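How I Sort the Little Stuff in My Bedroom (Without Losing a Whole Afternoon)

My bedroom never gets messy in a big way. It gets messy in a hair tie, half-used packet of something, single sock kind of way, and by September I couldn't find the top of my own dresser! So I came up with a basket routine, and I've stuck with it ever since.

What you need: one plastic basket with holes in the sides, a liner (a bag is fine), and a timer.

First, line the basket. Push the liner right down to the bottom and fold plenty of it over the rim, more than you think you need. My first try slid in as soon as I dropped something heavy on it - very annoying.

Next, put the basket on the floor between the bed and wherever your clutter piles up. Mine goes at the foot of the long surface with the cloth on it. Set the timer for 13 minutes and start at one end. Anything that doesn't live there goes in the basket. Don't stop to decide! My friend Trí Phí does his whole place this way and gives himself 40 minutes, but I get bored long before that.

Leave boxes where they are for now. Opening a box is how I end up sitting on the floor reading old birthday cards.
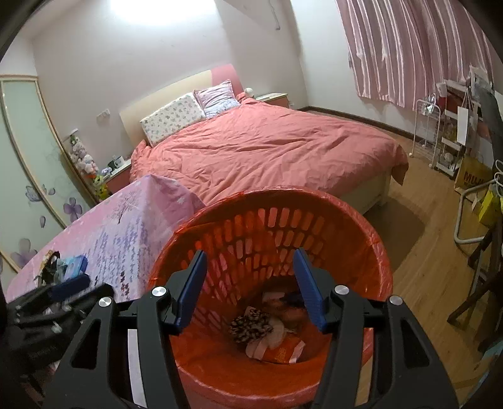 The red-orange basket with a few things in the bottom, fabric and an orange packet included.

When the timer goes off, tip everything out on the bed and make two piles, fabric and everything else. Fabric goes to the closet or the wash. Everything else gets walked to its own room, one trip per room (I carry it all in the basket again).

If the liner is still in one piece, shake it out and fold it back over the rim for next time. I keep the spares in my sock drawer.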